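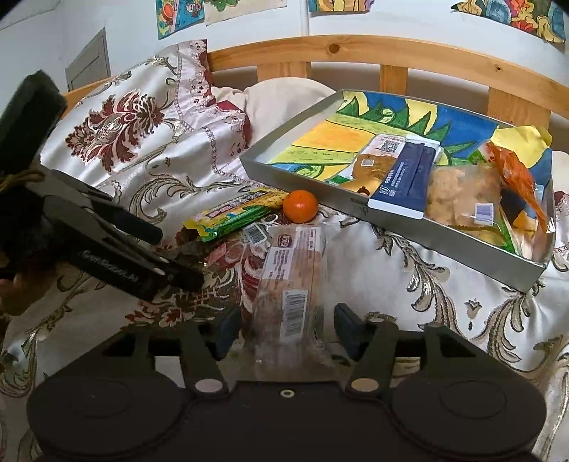 The budget for the second set of grippers is done, or close enough that I can stop moving cells around the spreadsheet. I said in the last post that I'd write down what I decided and what it cost, so I'm doing that before the order goes in.

Hand-held grippers are cheap next to an arm, and that misled me the first time. I priced the tools and left out most of what goes with them. For this round I'm allowing 1,000 dollars for everything that isn't a gripper: storage, chargers, spare finger pads, a hard case, shipping. The pads are the part I'd underline. I put nothing down for them last year and ended up paying 98 dollars for a rush order from Skaltel, most of it postage.

I asked for quotes from three places. Edance was cheapest per unit but wanted a minimum of 12, and I don't have the hands or the shelf space for that. Baptista would sell me a pair, with a 23 day lead time and a deposit up front. Flondico could ship sooner but charges separately for calibration, and once I added that in, the two were nearly even. I'm going with Baptista. Their spare parts list has prices on it, which made the rest of the sheet easier to fill in.

Objects to pick up get their own line now. Packaged snacks and fruit have been good value. A soft bag and an orange ask for very different grips, and the grocery store is a short walk away. I've set a small monthly amount for them and will look at it again in September. Boxes and trays I already have.

Things I cut: a second monitor, a proper work table, and the extended warranty. The table hurt a little. A bed is a soft surface and things shift on it, but most of the tasks I'm planning are household ones, so it stays for now.

Still open is insurance. My renter's policy has a limit on work equipment and I haven't found out whether this counts. I'll call them before I pay the deposit.

Posted 2021-08-11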